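Workshop notebook, cabin interiors bench
November, Monday, entry opened 7:40 a.m.

Subject: galley latch wear on the second lease-return aircraft, Nandale line

The aircraft was released to the bay on Friday evening and the forward galley was removed overnight. Work this morning was limited to the latches and the door edges. The lessor's representative has asked that all findings be recorded before any part is replaced, and this entry serves that purpose until the formal report is typed.

The galley carries 69 quarter-turn latches. Each was operated by hand, then checked with the spring gauge. Those on the upper stowage doors are within limits and show only polish on the contact face. The latches on the lower cart bays are worse. Several turn past the stop with light finger pressure, and on bay 4 the red paint mark that tells the crew the latch is open has worn off completely. That latch is rejected regardless of its gauge reading.

The maintenance records supplied by the previous operator, Drolora, show the lower latches replaced at the last heavy check. The part numbers match. The batch numbers do not appear anywhere on the work cards, and a request for them was sent to Drolora's records office at 9:15. No answer at the time of writing.

Endurance test

Two latches from the same shelf stock were placed on the cycling rig to establish how quickly the stop wears under a side load. The rig was set for 3,000 cycles per run with the load applied at the outer edge, as a full cart would press on it during descent. The first sample completed its run. The stop had lost its square corner, but the latch still held. The second sample was halted early when the drive belt slipped, and its result is not to be used.

Chiến Giáp reviewed the setup and noted that the load arm was mounted higher than in the Shevchuk procedure, which would place more force on the stop than the door does in service. I agree with the comment. The arm has been lowered and the first run will be repeated with a new sample before any wear figure is quoted to the lessor.

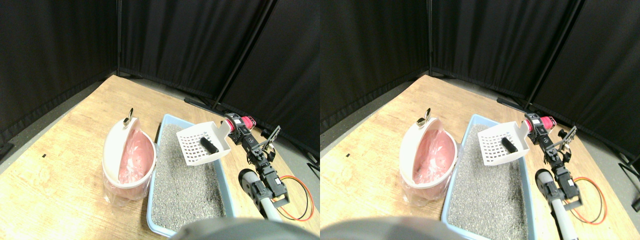 Replacement stock is the other open matter. Stores holds 200 latches of the current standard, all from Pludivlow, with release certificates on file. The older standard is no longer supplied. The two may be mixed on one galley under the current drawing, but not on one door, and the upper doors would therefore be left as they are. Planning has been told that the lower bays need a full set.

Lead time on the door edge trim is up to 4 weeks. The trim on bays 2 and 3 is split at the lower corner and cannot be bonded again. An order was raised at 11:30 and is awaiting signature.

Outstanding:
Batch numbers from Drolora.
Repeat of the first endurance run with the arm at the corrected height.
New belt for the cycling rig, then a second sample.
Photographs of the bay 4 latch to the lessor before removal.
Spring gauge is due for calibration this month. Confirm the date with the tool room.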